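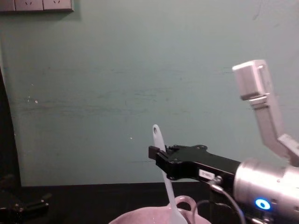 3.2 Utensils and vessels

The mixing task was designed around items that are common in home kitchens and that can be replaced without changing the rest of the protocol. Each trial used one bowl and one spoon. The bowls came from the Drarex tableware line and the spoons from Cesero; both were bought through ordinary retail channels and used as supplied. Bowls with a pouring lip or a foot ring wider than the base were excluded at the selection stage, as were spoons with slots or perforations in the bowl end. A hanging hole in the handle was permitted.

Figure 2 shows the long-handled white spoon with its bowl end in the pink bowl. The spoon is held upright, with the shaft at a slight angle and the rounded end of the handle well above the rim. A small hanging hole is visible near the tip of the handle. We refer to this arrangement as the high-grip configuration. In the low-grip configuration the spoon is held just above the rim, and most of the handle extends above the point of contact.

Color was considered separately from shape. Vanhove's earlier work on batter consistency used white bowls throughout, and the boundary between the spoon and the inner wall was difficult to trace in her records. We therefore paired white spoons with tinted bowls. The pink bowl was retained for the main series after a short comparison in April, in which the blue alternative made thin residues of flour harder to grade by eye. The tabletop is dark, so that any material carried over the rim can be located and collected after the trial. The wall behind the work area was left in its existing pale green paint, including the scuffs and streaks present when the room was assigned to us. Repainting was judged unnecessary, as no measurement depends on the wall.

3.3 Materials and preparation

For each trial the bowl was charged with 100 g of sifted wheat flour, followed by 300 mL of water at room temperature. The water was poured down the inner wall in a single motion. A trial began when the spoon first touched the surface and ended after 20 complete turns. A turn was counted whenever the spoon passed the reference mark on the outside of the bowl, which was placed to the right of the starting position. Partial turns at the end of a sequence were disregarded.

The spoon was then lifted clear of the mixture, held over the bowl until dripping slowed to separate drops, and laid on a weighed tray. Residue on the spoon, residue on the table, and undispersed flour in the bowl were recorded as three separate masses. Undispersed flour was obtained by passing the mixture through a Mészáros sieve and weighing the retained lumps without pressing them. Bowls and spoons were washed, rinsed, and air-dried on a rack between trials. Towels were avoided after lint was found in two of the pilot samples.

3.4 Trial schedule

The main series consisted of 66 trials, divided equally between the high-grip and low-grip configurations. The order was randomized in advance by Honkanen and was not altered during the series. Trials in which the spoon struck the table or the bowl moved far enough to displace the reference mark were repeated at the end of the block. The original records were kept and are reported in the supplementary tables.

Two limitations of the setup should be stated. First, the bowl was not fixed to the table. A damp cloth or rubber mat would have reduced sliding, but would also have concealed a difference between the configurations that we wished to observe. Second, the handle length was held constant across the main series. A shorter spoon from the Fukberg range was tried in the pilot and dropped from the comparison when its handle repeatedly came to rest below the rim. The effect of handle length on residue is accordingly left to the analysis of the pilot data in Section 5.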